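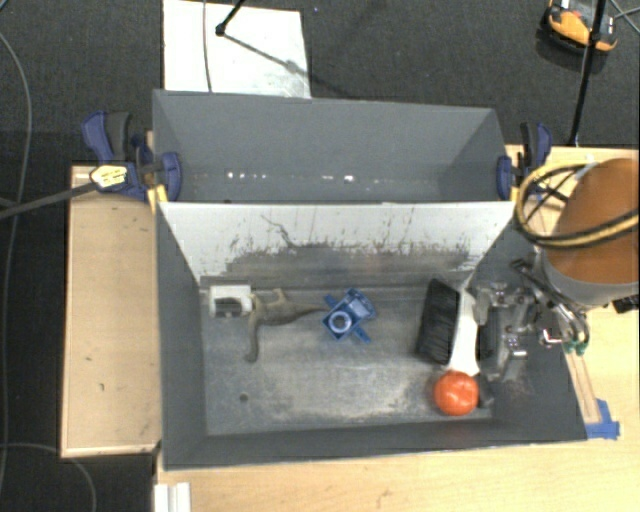 Sorting a mixed bin of odds and ends

Posted by Nhi Cù, July 31, 2025

Most advice on tidying small toys starts with a shopping trip. I have my doubts. I have bought the stacking drawers and the label maker, and the toys went back into one big bin within a fortnight. A bin with a divider and one free afternoon will do more than the drawers did.

What you need: a two-part bin, a table you can walk round, a damp cloth and a bag for rubbish.

1. Put the bin on the table. Sorting on the floor is supposed to be relaxing. My knees disagree.

2. Move everything into the larger half and leave the narrow half empty. That half is for things that are staying.

3. Pull out whatever isn't a toy. Brushes are the usual offenders, and small boxes. Open every box before you decide, even if you are sure you know what's in it.

4. Take the animals next. A dinosaur is an animal for this purpose, whatever your children say. Check legs and tails for cracks.

5. Leave plastic parts until last. If you can't say what a blue bit with a ring on it belongs to, give it until November and then let it go. The Fitham method says to photograph each part and keep a list. I tried it, and now I have a list.

6. Wipe the bin. Scuffs and scratches on a divider won't come off with a cloth, and I wouldn't pay for the Serix cleaning paste either. It took up to 11 minutes of rubbing on my old bin and the marks looked much the same.

Anything round goes back in last, or it rolls under the rest and you have to start digging again.

Do the same again when the large half fills up. Some people set a reminder for this. I just wait until the lid of the toy chest won't shut.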